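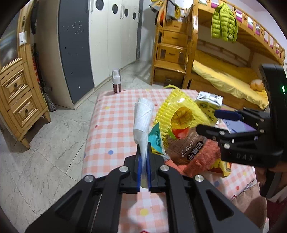 夹爪指尖软垫：第二次修改

上一次我写了连杆的装配，有几位读者来信问我，手持夹爪的蓝色软垫是怎样贴的。我的中文是在工作以后才学的，如果有的句子不太自然，请原谅。

先说要解决的问题。硬的东西很容易夹，夹紧就可以。软的东西比较难，比如一张卷起来的白色纸巾。我选择把它折好，下面拧细，然后用指尖夹住细的那一头，让上面宽的部分立着。如果两边的软垫不平行，纸巾就会慢慢向一边倒。我在第一版上试了很多次，结果不稳定，有时候好，有时候不好。

我检查以后，发现原因在胶水。第一版的胶水在垫子中间比较厚，垫子的表面变成一个很小的弧形。用眼睛几乎看不出来，用手指摸可以感觉到。

第二次修改，我做了这些事：

把旧的垫子撕下来，用酒精擦干净内侧。请有耐心，残留的胶会影响新的胶。

胶水换成薄的双面胶。我的朋友Rodrigo Baptista建议我用热熔胶，他说比较快。我试过，不喜欢，热熔胶冷了以后厚度不一样。

贴好以后，在两个垫子之间放一块平的塑料片，合上夹爪，用橡皮筋固定6个小时。

最后检查连杆上的圆头螺丝。太紧，夹爪打开的时候有阻力；太松，指尖会晃动。我的方法是先拧紧，再退回一点点，到没有声音为止。

测试的时候，我不用工作室的桌子，而是用家里铺粉白格子桌布的桌子。布会滑，会起皱，比光滑的桌面更接近平常的生活。桌上也有别的物品：芒果干的包装袋、一块毛茸茸的橘红色布、一盒饮料。包装袋对我来说是下一个难题，因为表面光滑，里面的东西又会移动。

我给自己定的标准是连续夹100次纸巾，掉下来不可以超过2次。第一版在第29次以前已经超过了，所以我没有继续记录。新的版本我现在还在测试，数字要等全部做完再写，我不想先说一个好听的结果。

还有一件事我没有想清楚。垫子软一点，纸巾不容易破，但是夹小的东西时位置不准。Tshepo Pillay在邮件里告诉我，他在垫子上刻了很浅的横线，摩擦力变大，就不需要夹得那么紧。我觉得这个想法很好，但是我的刀不够细，刻出来的线深浅不同。等我买到新的刀片，再试一次。

这个小项目我叫它Karkeo，名字没有特别的意思，只是念起来容易。图纸我还在整理，有些尺寸是我后来用锉刀改的，图上没有更新。如果您也在做类似的夹爪，欢迎在下面留言，告诉我您用什么材料做垫子，厚度是多少。

2026年3月23日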